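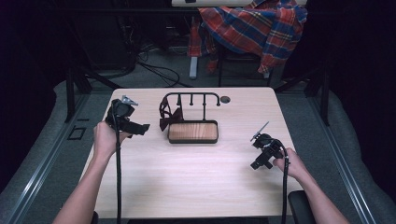
Salon Equipment Guides: Hood Dryers

Section 4. Setting Up the Jolley 138 Hood Dryer

This section covers assembly, positioning and first use of the Jolley 138 on its standard five-castor base. Owners of the wall-mounted version should refer to Section 5. The instructions apply to dryers supplied by Lallport with the Seyoum control panel. Dryers with the earlier dial control are described in the Trurnotby supplement.

4.1 Before assembly

Check that the carton contains the hood, the visor, the lower column, the upper column, the base with five castors, the mains lead and the fixings bag (part 3499). Do not assemble the dryer if the visor is cracked or the mains lead is damaged. Keep the carton until the guarantee card has been returned.

Assembly requires two people.

4.2 Assembling the stand

1. Press each castor firmly into the base until it clicks. Lock the two castors that have brakes.

2. Stand the base upright on a level floor and insert the lower column. Tighten the collar by hand.

3. Slide the upper column into the lower column with the height scale facing the rear. Set the height to the lowest mark and close the clamp.

4. Lift the hood on to the upper column while the second person steadies the base. The hood should turn freely in both directions.

5. Fit the safety pin through the neck of the hood.

Caution: The hood is heavier than the stand. Do not release it until the safety pin is fully home.

6. Clip the visor to the front of the hood, left hinge first.

Note: A new visor may feel stiff. Open and close it several times before a client is seated. Do not oil the hinges.

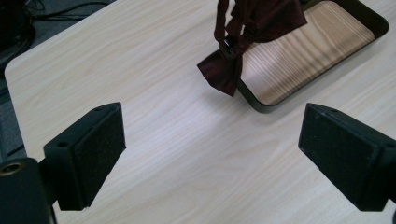

4.3 Positioning the dryer

1. Leave a clear space of 30 cm behind the hood. The air inlet is at the rear and must not be covered by towels, gowns or curtains.

2. Route the mains lead away from the walkway and from any basin. Extension leads must not be used.

3. Lock both brakes each time the dryer is moved to a new chair.

Caution: This appliance must not be used within reach of a running tap or hand shower.

4.4 First use

1. Connect the mains lead and switch on at the wall. The standby light shows amber.

2. Press and hold the power key until the light turns green.

3. Select low heat and set the timer to 10 minutes. Run the dryer empty with the visor open. A faint smell is normal during this first run and does not indicate a fault.

4. When the timer sounds, check by hand that the air is evenly warm across the hood. If one side remains cold, switch off and contact the Lallport service desk.

5. Allow the hood to cool before lowering it over a client.

The height should be set with the client seated – the lower rim of the hood should be level with the eyebrows, and the rollers should not touch the inner grille. Always support the hood with one hand when the clamp is open.

4.5 Record of installation

Enter the serial number and the date of first use on the inside cover of this manual. Salons with more than one dryer should keep a separate record for each. Cleaning of the filter is described in Section 6.

Guide revised 2022-10-20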